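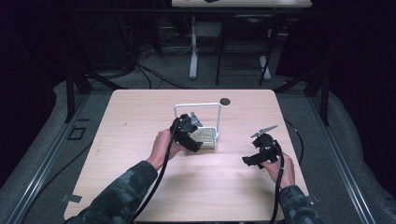
진행 보고 - 공용 주방 정리 사업 (헨더 작은부엌)
받는 분: 디네시 니샤드 님 (드레벤 지원팀)
보내는 사람: 수닐 하크

급하게 씁니다. 3월분 보고이고 표는 나중에 따로 보냅니다.

1. 지금까지 한 것
싱크대 주변 정리 끝. 하부장 비우고 다시 넣는 작업도 끝. 상부장은 아직 절반 정도 남음. 문짝 경첩이 헐거워서 손을 못 대고 있음.
수세미 거치대는 흰색 금속 제품으로 정함. 가는 봉을 뒤집힌 U자로 구부린 모양이고 아래쪽 작은 받침에 수세미를 세워 두는 방식. 플라스틱 통에 넣어 쓰던 때는 바닥에 물이 고인다는 불만이 계속 들어왔고 냄새 얘기도 있었음. 세워 두는 쪽으로 바꾸자는 의견은 이용자 모임에서 나온 것.
수세미는 베이지에 약간 초록빛 도는 섬유질 사각 패드. 색이 연해서 더러워지면 바로 보임, 교체 시기 잡기 편하다는 의견. 반대로 금방 지저분해 보여서 싫다는 분도 계심. 일단 이걸로 계속 갑니다.
작업대는 밝은 색 나무 상판. 모서리가 살짝 둥글어서 아이들 데리고 오는 분들이 좋아하심. 뒤쪽에 작은 둥근 구멍이 하나 있는데 그쪽으로 물 흘러들어가지 않게 거치대 자리 정할 때 조심해야 함. 안내문에 넣을 예정.

2. 돈
이번 달 이용 횟수 26회. 소모품 구입 2건, 둘 다 쿠키스에서 샀고 영수증 있음. 영수증 묶음 번호는 1515로 적어 두었습니다. 거치대는 소모품 말고 비품으로 올렸는데 이게 맞는지 확인 부탁드려요. 지난번에 비품/소모품 구분 때문에 서류가 한번 돌아와서요. 항목을 옮겨야 하면 말씀만 주세요, 바로 고칩니다.

3. 늦어진 것
- 상부장 경첩 수리. 아부 제이드에 견적 요청했는데 답이 아직 없음. 다시 전화함.
- 라벨 붙이기. 문구는 다 썼고 인쇄를 못 했음. 프린터 토너 없음.
- 설거지 순서 안내문. 초안은 있는데 너무 길다는 의견이라 줄이는중.
당초 계획보다 2주 밀렸습니다. 죄송합니다. 경첩만 해결되면 나머지는 금방 될것 같습니다.

4. 다음 달
상부장 마무리, 라벨, 안내문 게시. 수세미 교체 주기는 이용자분들께 물어보고 정할 생각. 행주 거는 자리도 요청이 있는데 예산 남으면 같은 계열 흰색으로 맞추고 싶음. 작은 봉걸이 하나면 충분할 듯.

5. 부탁드릴 것
비품 처리 건 답변. 그리고 경첩 수리비를 예비비에서 써도 되는지. 두 가지만 먼저 알려주시면 나머지는 저희가 알아서 진행하겠습니다.
전화는 오후 2시 이후가 좋습니다. 오전엔 주방에 있어서 벨소리를 잘 못 들어요.

수닐 하크 드림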